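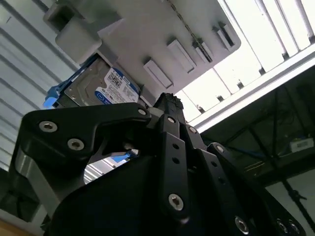
Hard disk drive in its holder, with the black gripper below.

Print | E-mail this page

Kurnimbridge Alumni Directory
Progress report to the Bravell Fund, 2023-12-09

Hello again, everyone! You asked for a short update before the holidays and I'm going to try to keep it short, though those of you who read the last one know how that went.

The big news is that the directory now has 4,000 names in it. That covers every graduating class from Kurnimbridge High we have a yearbook for, plus the two Vilport classes that came over when the schools merged. Vilport folks had been asking for years when they'd get their own pages, and they've got them now, under their own school name and colors (I heard about the colors a lot).

The yearbooks are all typed in. The missing pieces are the years when the school didn't print one, and for those I've been working from commencement programs people mailed me. Programs only give you the name, so there are no activities or nicknames for those classes yet. If anybody on your side knows a family with a box in the attic, please send them my way.

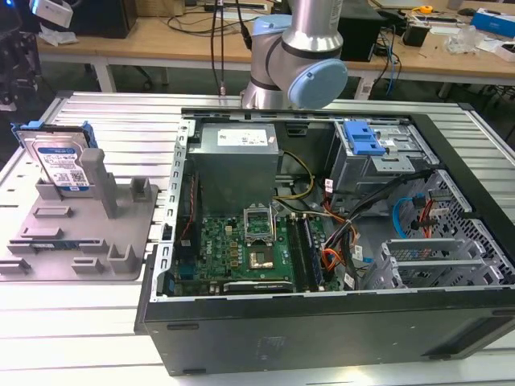
Married names are still the slowest job by far. A classmate writes in to say so-and-so is now Mrs. Somebody in another state, and I like to hear it from a second person before I change the listing. I got burned on that in the spring – two cousins with the same first name, one year apart, and I had them married to each other's husbands for a good three weeks. Both were very nice about it. There are 47 listings waiting on a second confirmation right now.

We did the postcard mailing you paid for, and I'm so glad we did. The cards went to the last known address for people who'd never answered an e-mail, and 100 of them wrote back with updates. Some wrote whole letters! One included a band trip photo with every name on the back, which filled in a row of clarinets I'd given up on.

Money: we're under on printing and a little over on postage, and it comes out close to even. I'd like to move what's left of the printing line into the Tran search subscription so I can keep looking up old addresses through March. Please let me know if that needs a form or if an e-mail is okay.

Still to do from the original plan:

The "In Memory" page. It has its own layout now, but 6 classes haven't been checked against obituaries, and I don't want it public until they are.

The reunion calendar. Class contacts can send me dates, and I add them by hand. I'd hoped they could post their own by now, and that part is behind.

Privacy requests. Anyone who wants their town or e-mail hidden can ask and I do it the same day.
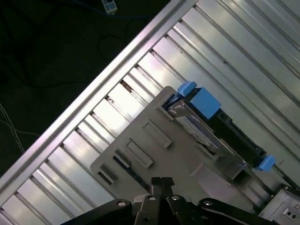 Silver rack frame with its ribbed metal panel, cables on the dark floor.

My next report is due in March, and I'll send the updated class-by-class list along with it.

Print | E-mail this page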